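Notebook, December, bench 2 / table area

Started 9:40. Went on with sorting the cutlery and small kitchen things from the Kikdale boxes. Tarun Goel had already done the forks, so I took the spoons and whatever was left at the bottom of the second box.

Running total on the Vonarden sheet is now 1,314 pieces, counting the odds and ends. I had 1,000 and something in my head from last time, so either Tarun added a box or I read the wrong column. Will check against his sheet before we enter anything.

Moved the work over to the plastic table. The bench was full of Stetus trays and I didn't want to shift them again. The panelled top is fine for plates and tubs but not much good for thin handles, which settle in the grooves and have to be picked out with a fingernail. Tried a tea towel under the spoons for a while. It bunched up, so I took it off again.
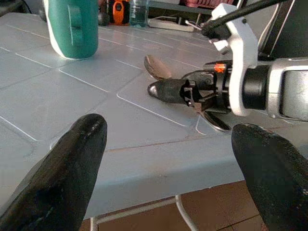

Spoon at the plastic table, green and white container at the back.

Weighed some 40 spoons on the small scale. The Rebelo ones are noticeably heavier in the bowl and tip back if you set them down near the rim of a tray. The cheap ones lie flat. Kept the two kinds apart in separate tubs and wrote the name on masking tape, one strip per tub. Tape doesn't stick well to the grey tub, use the label printer next time.

Wiped the table down at noon with plain water and a cloth. Crumbs and grit collect in the grooves, an old toothbrush gets them out. Don't use the green scourer on it, it dulls the colour.

Water spots on a lot of the polished spoons from the last wash. Dried a handful by hand with the linen cloth and they came up well. The rest can go through again if anyone is running a load.

Still to do:
Teaspoons, all of them
Check total with Tarun
Find the lid for the grey tub
More masking tape, or labels

Stopped 3:15. Boxes are back under the bench, the opened one on top.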